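4.2 Grabación de episodios de demostración

1. Coloque la torre tumbada sobre la mesa ranurada, sin el panel lateral.
2. Ponga la bandeja de fijación a la izquierda, con el disco duro en vertical.
3. En Foltari, abra la tarea 3587 y pulse Iniciar.
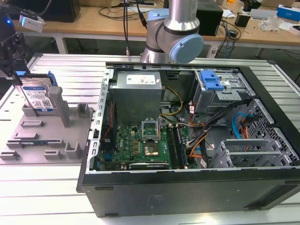

Figura 5. Puesto con la torre abierta y el disco en la bandeja.

4. Teleopere el brazo hasta completar la tarea. Duración máxima del episodio: 30 s.
5. Marque el episodio como válido o descartado. Se requieren 200 válidos por tarea.

Nota: cada cinco episodios, desplace ligeramente la bandeja.

PRECAUCIÓN: no introduzca las manos en el chasis con el brazo habilitado.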